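Have you ever had a row with your best friend and then felt as if you'd swallowed a brick? Horrible, isn't it! Your tummy hurts, your face goes hot, and you keep thinking of clever things you should have said. Let's find out what is going on, and how friends put things right again.

## Why do friends fall out?

Friends fall out because they are two separate people with two separate heads. You can't see inside your friend's head and your friend can't see inside yours (which is probably lucky, on some days). So you have to guess, and sometimes you guess wrong.

Take Udow and Serra, the two foxes in our story cards. Udow wanted to play by the river. Serra didn't answer, so Udow thought, "Serra doesn't like me any more!" But Serra was only thinking about lunch. By the time Serra looked up, Udow had stomped off home in a terrible huff.

A quarrel can start as small as that, over who got the blue cup or who sat next to whom on the coach. 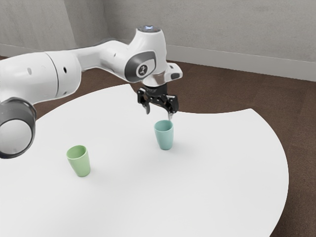 ## What happens inside you?

When you get cross, your body gets ready for action. Your heart beats faster and your muscles go tight. It's an amazing system, and it would be brilliant if you were running away from a bear! It isn't so good for talking, though. It is very hard to listen properly when your heart is thumping.

That's why grown-ups say "calm down", even though hearing it can make you feel crosser than ever. What they mean is that your body needs a bit of time. Try breathing in slowly while you count to 3, then out again the same way. Or walk to the end of the garden and back, or draw the angriest scribble in the world.

## Saying sorry so it works

Have you ever been told to say sorry and just mumbled "SORRY" at your shoes? Everybody has. A real sorry has 2 parts:

1. Say what you did. "I told Mina your secret."
2. Say what you'll do now. "I won't tell anyone else, and I'll ask her to keep it too."

You can't make the other person forgive you straight away. They might need until after tea, or until next week, and that's all right. Keep being kind while you wait.

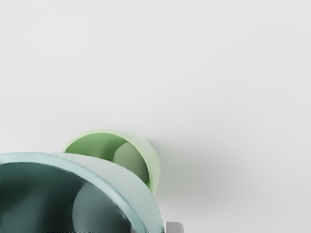
*Teal cup, grey table.*

## What if it wasn't your fault?

Then you can still go first! Try starting with "I felt" and see what happens. "I felt left out when you ran off" is much easier to hear than "You're always mean to me". The first one tells your friend something new. The second one makes them want to shout back.

If a friend keeps hurting you or frightening you, that is different, and it's time to tell a grown-up you trust.

## Try it yourself

Find a partner and pretend to be Udow and Serra on the morning after the huff. What does each fox say first? Swap over and do it again. Does it feel different being the other fox?

Written by Catherine Skinner. Fox stories by Settimio Piras.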